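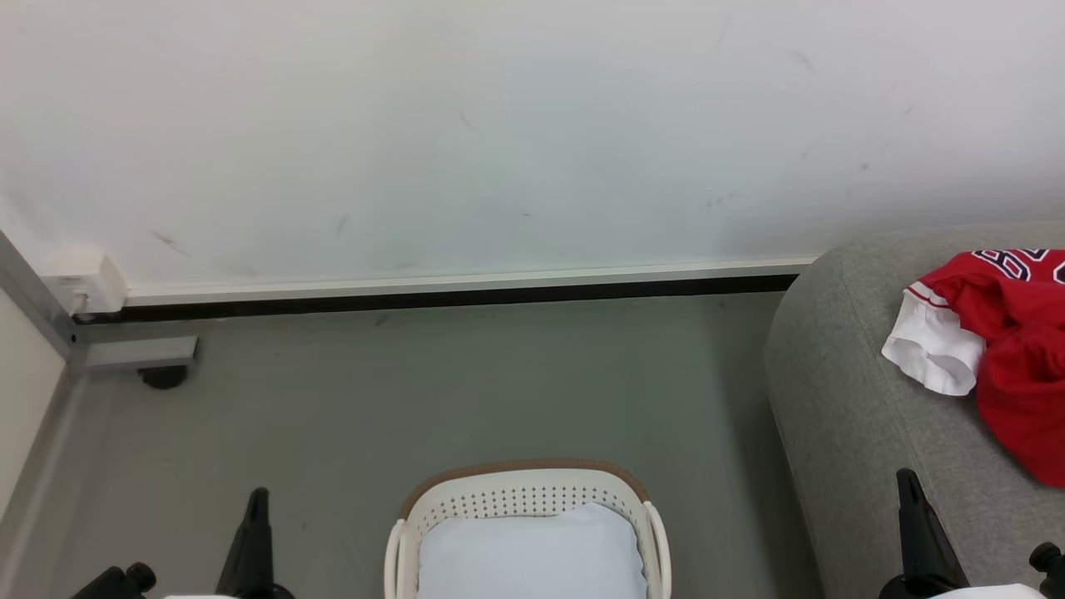

로봇 한 대 값으로 끝나지 않는다
세탁물 수거 자동화 도입 예산, 항목별로 따져 보기

양팔 로봇의 견적서는 대개 한 장이다. 본체, 팔 두 개, 그리퍼 두 개, 제어기, 기본 교육. 그러나 실제 집행 내역을 받아 보면 본체 외 항목이 줄 수로는 더 많다. 중소 규모 숙박·요양 시설에서 세탁물 수거와 분류를 자동화하려는 문의가 늘면서, 구매 담당자가 처음 부딪히는 문제도 성능표보다 예산표 쪽에 있다.

Orkport에서 시설 설비 구매를 맡고 있는 므웬데 비워트(Mwende Biwott)는 지난해 8월부터 도입 계획을 짰다. 대상 작업은 단순하다. 소파나 의자에 걸쳐진 옷을 집어 바구니에 넣고, 바구니가 차면 사람이 세탁실로 옮긴다. 이동과 세탁기 투입은 범위에서 뺐다. 범위를 좁힌 결과 검토 기간이 짧아졌고, 비교해야 할 기종도 2종으로 줄었다.

작업 정의가 먼저다

견적을 받기 전에 작업을 한 문장으로 적어야 한다. "빨래를 정리한다"는 문장으로는 견적을 비교할 수 없다. 대상물의 종류, 놓이는 위치, 놓을 용기, 허용 시간, 실패했을 때의 처리까지 들어가야 공급사마다 같은 조건으로 답한다.

의류는 강체가 아니다. 집는 위치에 따라 늘어지는 길이가 달라지고, 다른 천이 함께 딸려 올라오기도 한다. 상의를 깃 근처에서 잡으면 아래쪽은 바구니 쪽으로 길게 처진다. 바구니 테두리 높이와 팔의 작업 높이를 같이 검토해야 하는 까닭이다. Cladton의 공정 설계자 안셀모 이글레시아스(Anselmo Iglesias)는 시험 품목을 정할 때 얇은 천과 두꺼운 천, 크기가 다른 옷을 반드시 섞으라고 권한다. 수건만으로 시험한 결과를 의류에 그대로 적용하면 검수 단계에서 분쟁이 생긴다고 그는 말했다.

시험은 횟수를 정해 두고 한다. 비워트의 팀은 파지 시험을 1000회로 잡고, 실패를 세 종류로 나눠 기록하도록 했다. 집지 못함, 집었으나 떨어뜨림, 바구니 밖에 놓음이다. 두 장 이상 함께 집힌 경우는 실패로 세지 않되 별도 칸에 적었다. 이 구분이 없으면 공급사의 성공률과 구매자의 성공률은 서로 다른 숫자가 된다.
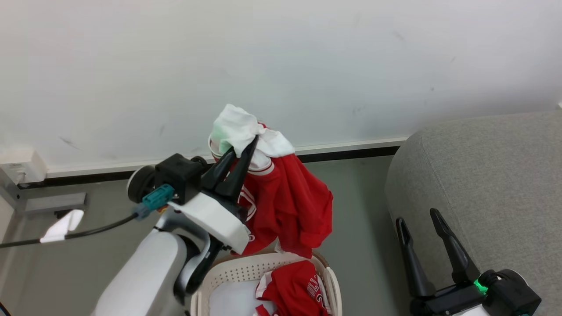 배선과 전원, 견적서에 없는 줄

설치 장소의 콘센트 위치는 도면에서 확인하기 쉬운 항목인데도 자주 빠진다. 벽면 콘센트에서 로봇까지의 거리, 중간에 둘 전원 장치의 자리, 바닥을 지나는 케이블의 보호 방법을 현장 방문 때 정해야 한다. 팔 끝단으로 가는 케이블은 따로 본다. 손목 모듈의 커넥터는 관절이 움직일 때마다 인장과 비틀림을 받으며, 소모품으로 분류해 예비품을 확보하는 편이 안전하다. 케이블마다 식별 표를 붙여 두면 교체 시간이 줄어든다.

Tremetti의 유지보수 담당 사르미테 리에피냐(Sarmīte Liepiņa)는 계약서에 예비품 목록을 첨부할 것을 요구한다. 그가 제시하는 최소 구성은 다음과 같다.

- 그리퍼 손가락 한 벌
- 손목부 케이블과 커넥터
- 손목 카메라 및 고정 브래킷
- 제어기 퓨즈류

그리퍼 손가락은 특히 단가와 납기를 함께 적어야 한다. 본체 납기보다 손가락 납기가 긴 공급사도 있다. 끝이 뾰족한 형상은 천의 접힌 부분을 집기에 유리하지만 얇은 원단에서는 올이 걸릴 수 있어, 손가락 형상 변경을 무상 범위에 넣을지 계약 전에 합의한다.

카메라 위치와 시야

손목 카메라는 가까운 대상을 보는 데 쓰고, 머리 쪽 카메라는 작업 영역 전체를 본다. 둘 중 하나를 빼면 초기 비용은 내려간다. 다만 비워트의 검토에서는 손목 카메라를 뺀 구성이 탈락했다. 소파 위에 뭉쳐 있는 옷은 위에서 본 윤곽만으로 가장자리를 찾기 어려웠고, 접근 자세를 다시 잡는 시간이 길어졌다.

시야에 들어오는 용기도 사양의 일부로 본다. 구멍이 뚫린 플라스틱 바구니는 가볍고 값이 싸지만 인식 모델을 조정할 때 배경과 내용물이 구멍 너머로 비친다. 색이 다른 바구니로 바꾸면 재조정이 필요한지, 필요하다면 누가 비용을 내는지를 물어야 한다. 로살리아 팔라시오스(Rosalía Palacios)가 Yan 현장에서 겪은 추가 청구가 이 항목이었다. 운영 부서가 바구니를 교체했고, 재조정 작업은 보증 범위 밖으로 처리되었다.
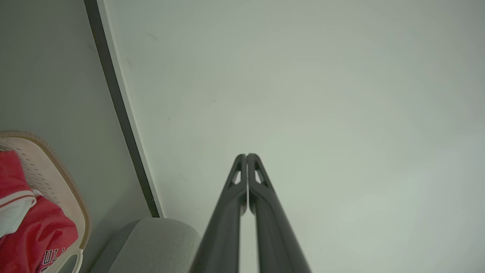 손목 카메라로 본 작업 영역. 두 손가락 끝이 맞닿아 있고, 왼쪽 아래에 붉은 옷이 담긴 바구니가 보인다.

구매, 임대, 시험 도입

일괄 구매는 총비용이 가장 낮게 나오는 경우가 많으나, 가동 시간이 충분하다는 전제가 붙는다. 비워트의 계산에서 손익분기는 누적 가동 약 3000시간이었다. 하루 가동 시간이 짧은 시설이라면 임대가 유리하다. 임대 계약에서는 월 사용료보다 다음 조항을 먼저 읽는다. 소프트웨어 갱신 포함 여부, 고장 시 대체기 제공 기한, 중도 해지 시 철거비 부담 주체.

시험 도입은 별도 예산으로 편성한다. 본 계약 금액에서 공제된다는 조건이 있더라도 계약이 성사되지 않으면 그대로 비용으로 남는다. 시험 기간 중 수집되는 영상의 보관과 삭제 책임도 이 단계에서 정한다. 거주 공간에서 쓰는 장비라면 법무 검토 기간을 일정표에 따로 넣어야 한다.

인건비 절감액은 보수적으로 잡는다. 마르셀리노 마테오스(Marcelino Mateos)는 원가 검토 때 감독 인력의 시간을 빼먹은 제안서를 가장 먼저 돌려보낸다. 초기에는 로봇 곁에 사람이 있어야 하고, 떨어진 옷을 치우고 작업을 재개시키는 시간도 인건비다. 그는 절감 효과를 첫 분기에는 0으로 두고 표를 만들도록 한다.

검수 기준 쓰기

검수 조건은 현장에서 재현할 수 있어야 한다. 비워트의 발주서에는 시험 의류 149점의 목록이 부속서로 붙었다. 품목별로 크기와 원단을 적고, 소파 위 배치 방법과 바구니 위치를 도면으로 고정했다. 조명은 평상시 운영 조건으로 두고, 공급사 직원의 개입은 횟수를 기록한 뒤 해당 시도를 실패로 처리한다.

잔금 지급은 검수 합격과 교육 완료 두 시점으로 나눴다. 교육 대상에는 야간 근무자를 포함했다. 비상 정지 후 재가동 절차를 낮 근무자만 익히면 밤사이 장비가 멈춰 있게 된다. 발주서 최종본은 현재 공급사 회신을 기다리고 있으며, 예비품 납기 조항은 아직 협의 중이다.

관련 기사
- 그리퍼 손가락 소재별 마모 비교
- 설비 임대 계약서에서 확인할 조항
- 중소 시설의 전원 용량 점검 요령
- 검수 시험 기록지 작성법

구독 및 기사 문의: 편집부 | 무단 전재 및 재배포 금지 | 맨 위로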